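Rennie Food Pantry to Extend Weekday Hours

Mar 22, 2019

The Rennie Food Pantry will remain open two hours later on weekdays beginning in July, its board announced Friday.

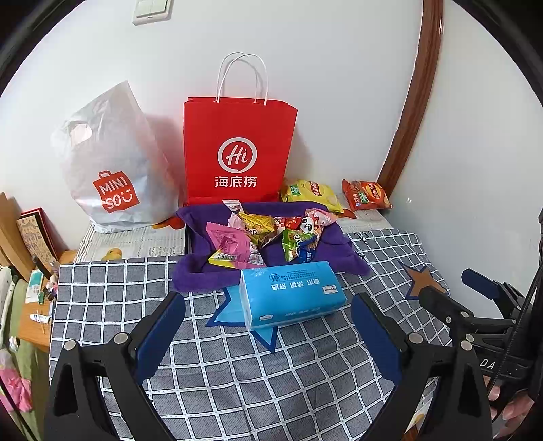
The change follows a winter in which the pantry served 249 households, many of them headed by adults whose work shifts end after the doors have closed. Under the new schedule, families may collect groceries until 7 p.m. Monday through Friday. Saturday hours will stay the same.

"We heard from parents who were leaving work early or sending a neighbor in their place," said Gillespie Pringle, the pantry's director. "The later closing time is meant for them."

Two part-time staff members will be hired to cover the evening shift. Their wages will be paid for the first year by a grant from the Kenau Fund, which also supports school meal programs in Nadanero.

The pantry accepts sealed, unexpired food and basic household goods. Canned fish, cooking oil and snacks suitable for school lunches are currently in greatest demand. Donations may be left at the side entrance on Ladis Street during open hours. Residents who wish to register for service should bring proof of address.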